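Vason lab visit, December 2021

Got in late, train trouble, so missed the intro talk. Straight to the Listomell room on floor 2 – cloth folding, two arms on a white table, people teaching them by remote control. Miroslava Holovko ran our group and talks fast. Pink garment up first. You drive the grippers, the computer records, then you do it all over again.

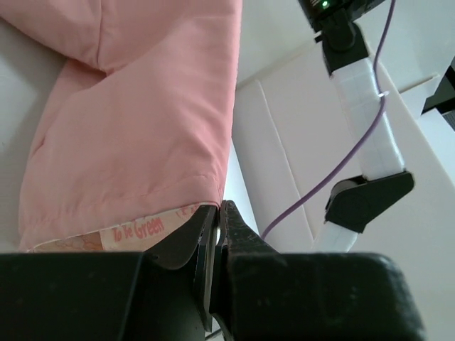
They had 122 recorded folds before lunch day one, she said, and threw out 40. Mostly bad grabs at the edge. Cloth is awful to pick up, you get two layers or none. I had a go – terrible. My hands kept wanting to feel the fabric and theres nothing to feel.

Asked about doing it by hand, just pushing the arm along. They tried that in July, too slow for two arms.

Coffee was good. Skipped the Casado stand, will try and get to it next time. Slides are comming by email.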